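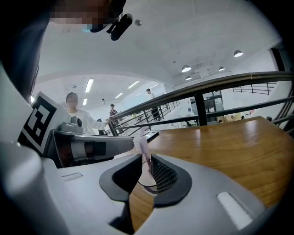 Issue 17

Unero opens a lending library for small tables, and yes, people are already asking about chairs

FLINDUM, March — Unero, the household furniture lender known until now for renting out folding beds to people with too many cousins, has added small tables to its catalog. Members can borrow one for up to 8 weeks, use it for whatever they like, and bring it back without explaining the rings.

The collection opens with 200 tables, most of them bought secondhand in Flindum and repaired at the Patwary workshop on the canal side. None of them match. The company looked into making them match and was quoted a price, and the matter was dropped before lunch.

"People think they need a table forever," said Kasun Begum, who runs lending at Unero. "A lot of them need a table until the puzzle is finished. We had a member keep a folding bed for a year because her jigsaw was on it. We would like the bed back."

Borrowing works the way it does for beds. Members choose a table online, pick a collection time, and carry it home or pay for delivery. Delivery includes stairs up to the third floor. Above that, the driver will wait in the lobby and offer encouragement.
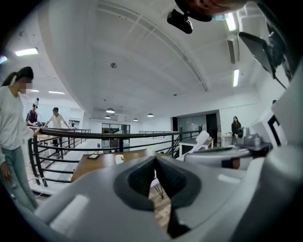
A brown wooden table, with things on it.

Each table has been sanded, tightened and finished with Pasix, a hard wax that the workshop has used on kitchen counters for years. Small scratches are expected and carry no charge. Burns, saw marks and initials will be discussed. Members who want to paint a table are asked to buy it first, at the price printed on the tag underneath, and then to paint it whatever color they were going to paint it anyway.

The service was tested over the winter with 17 households. They used their tables for sewing, seed trays, homework, a model harbor and, in one home, as a place to put the mail so that it could be ignored in one spot. All but 3 of the tables came back on time. The remaining borrowers have been sent a friendly letter, followed by a slightly less friendly one.

"The wobble was the main complaint," said Begum. "We fixed the wobbly tables. Then we visited two of the homes and found it was the floors, so we now lend a bag of felt pads as well. Please bring back the pads." 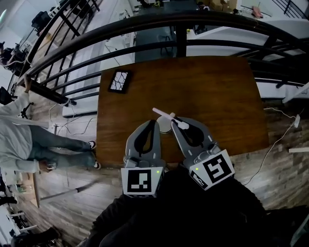

Pads that do not come back will be replaced from the same small fund that pays for lost bed screws, a fund that has never once had money left over in the fall. Table borrowing is included in the standard Unero membership, and existing members do not need to sign up again. New members should bring proof of address and, if they plan to walk home with a table, a friend.

The collection desk is open from 8 a.m. and closes when the last van is loaded. Chairs are under review.

Press contact: Kasun Begum, Lending, Unero, Flindum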